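Notes for my part, 22 November 2019. Speak slowly. Lamduan changes the slides.

**Opening**

Good afternoon, and thank you to Lamduan Yimyam for the kind introduction. My subject is small: the things which we keep on the desk at work. In October I made a list of every desk item in our office at Sistham. The list has 544 items, and 152 of them are for holding paper together. (Pause here, people usually laugh.)

**Why I begin with the stapler**

Ask the room: who has a stapler on the desk? Who used it this week? In our office many hands stayed up for the first question and very few for the second. We print less, but we did not change the desk – we only put more things on it.
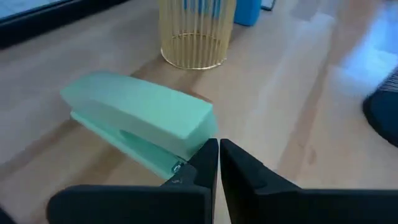
*Photo: Fouzia Khokhar*

A mint-green stapler on a wood-grain table. I like this color very much, and I want to say so to the audience. The edges are soft and the base is a little darker than the top. A tool with a nice color is more easily left out on the desk, and then it is also more easily found. My gray one was lost in a drawer for 9 months.

**Shared or personal?**

Tell the story of the second floor. They put one stapler beside each printer and collected the others in a box. Two people asked to have theirs back, and they got them. I think this is fair.

Mention the refill problem – staples are not all the same size, so write the size on a label on the box.

**To finish**

Ask everybody to open one drawer tomorrow and take out what they did not touch since summer. Then questions, until Lamduan gives me the sign. Handouts are by the door, two pages, stapled.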